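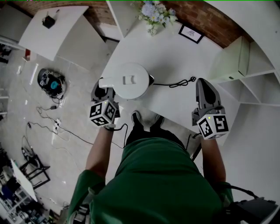
Gripper pose dropout when both hands get close: filter it or fix the tracking?

Fandport forum > Perception and state estimation

grorkberg_fan
Okay, I am having way too much fun with this, but I need help. We're recording two-handed kitchen tasks with handheld grippers, marker cubes at the base of each one, head camera looking down at the table. Left hand on the kettle handle, right hand free, and the poses come out lovely! Then I bring the right hand in toward the lid and the left cube starts flipping. One frame it's fine, the next it's rotated the wrong way, then it's back. Out of 142 episodes I had to throw away 22. Am I supposed to smooth this in post or what?

tarcisio_b
Classic planar ambiguity. If only one face of the cube is visible and it's small in the image, the solver has two answers that fit almost equally well. Are you solving per face or per cube?

grorkberg_fan
Per face, then averaging. I can already hear you sighing.

tarcisio_b
Haha, yes. Put all the corners from all visible faces into one solve with the cube geometry known. Two faces and the flip basically disappears. Check your lens model while you're in there, a wide lens bends straight lines badly near the borders and forearms down low means cubes can drift out there too.

Harvey T
I'd go the other way and leave the detector alone. Run a filter with a constant velocity model at 30 Hz and gate anything that jumps more than a hand can move. Took me an afternoon and I never touched calibration.

tarcisio_b
Gating works until the first frame is the flipped one. Then you reject every good frame after it.

Harvey T
So you start from a known pose! Grippers up, open, hold still for a second. We do that at the top of every take anyway.

zhuoran_li
Both of you are right, do the joint solve and then the gate. One more thing, keep the reprojection error per frame in the log. We only saved poses on Starnon and had to reprocess 509 clips from raw video. Never again.

grorkberg_fan
Update! Joint solve is in and I reran the bad ones. 18 of the 22 are clean now. The other four lose the cube completely behind my arm, so Harvey's gate is next on the list. So happy with this, the lid trajectories look gorgeous.

Harvey T
For full occlusion coast for a few frames and then mark the segment invalid. Don't interpolate across a grasp.

maelle_c
Can you post the cube config when you get a minute? Mine has the face IDs in a different order and I'd like to compare before I print another set.

grorkberg_fan
Will do tonight, it needs a cleanup first.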